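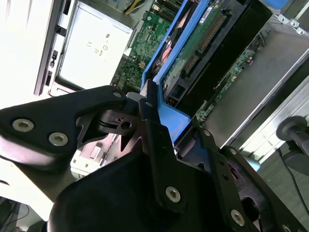 Open server chassis, internal components in view.

Tasora Rack Server Cabinet, 29-inch Width

Home > Racks and Enclosures > Floor-Standing Cabinets > Tasora

The Tasora is a floor-standing cabinet for offices, schools and small equipment rooms that need to house standard 19-inch servers without building a dedicated server room. It is made by Stunine and sold through Raranbridge in kit form or fully assembled. The frame is welded steel with a black powder-coat finish. Side panels lift off without tools.

The cabinet is 29 inches wide. The extra width over a basic rack goes to vertical cable channels on both sides of the mounting rails, so power cords can run down one side and network cables down the other. If you are replacing a narrower cabinet, measure the doorways on the way to the room before you order. Returns on assembled cabinets are subject to a restocking fee.

Doors

The front door is perforated steel and can be hung to open left or right. The rear door is split down the middle, so it needs less clearance behind the cabinet. Both lock with the same key. Two keys are supplied, and replacements can be ordered by the number stamped on the lock barrel. A glass front door was offered on the earlier Tasora but has been dropped, as it restricted airflow too much for current equipment.

Mounting rails

Front and rear rails adjust in depth and are held by four bolts each. Set the depth before you load anything. Rails have square holes and take standard cage nuts. A bag of cage nuts and screws comes with every cabinet. Threaded rails are available on request but can't be swapped on site.

Sliding rails for individual servers are not included. Use the rails supplied by the server manufacturer. Most will fit, but check the minimum and maximum depth in their instructions - some of the shorter kits won't reach when the rear rails are all the way back.

Access for service

With a server pulled forward on its slides, the lid can be taken off and the parts inside reached from above or from either side. Leave enough floor space in front of the cabinet for the full length of the longest server plus room to stand. Extend only one server at a time, and fit the anti-tip foot first. The foot is packed in the accessories box and bolts to the front of the base.

Cooling

The roof has cutouts for a fan tray, sold separately. In most rooms with air conditioning the perforated doors are enough. Fit blanking panels over unused spaces so warm air from the back doesn't circulate to the front. Snap-in blanking panels come in packs of 12.

Floor and casters

Four leveling feet are fitted as standard. Casters are in the accessories box and are meant for positioning an empty cabinet. Don't roll a loaded cabinet over a threshold or a raised floor edge.

What's in the box

Cabinet frame with roof and base
Front door and split rear door
Two side panels
Four mounting rails
Leveling feet and casters
Anti-tip foot
Cage nuts and screws
Grounding kit
Two keys

Options

Fan tray, roof mounted
Fixed shelf, vented
Sliding keyboard shelf
Blanking panels, pack of 12
Brush strip for cable entry
Sotomayor vertical power strip, 9 outlets

The Sotomayor strip hangs on the buttons in the rear cable channel and needs no screws. Order the cord to match your wall outlet, as the strip ships without one.

Delivery

Kits ship on a flat pallet. Assembled cabinets ship upright and need a dock or a truck with a liftgate - please tell us which when you order. Delivery is to the ground floor only. Check the packaging for damage before signing.

Warranty

Stunine covers the frame, doors and rails against defects in material and workmanship. Fans and power strips carry their own warranties. Keep the packing slip, because the serial number on it is needed for any claim.

Related products

Tasora Wall Cabinet
Tasora Open Frame Rack
Raranbridge Cable Management Kit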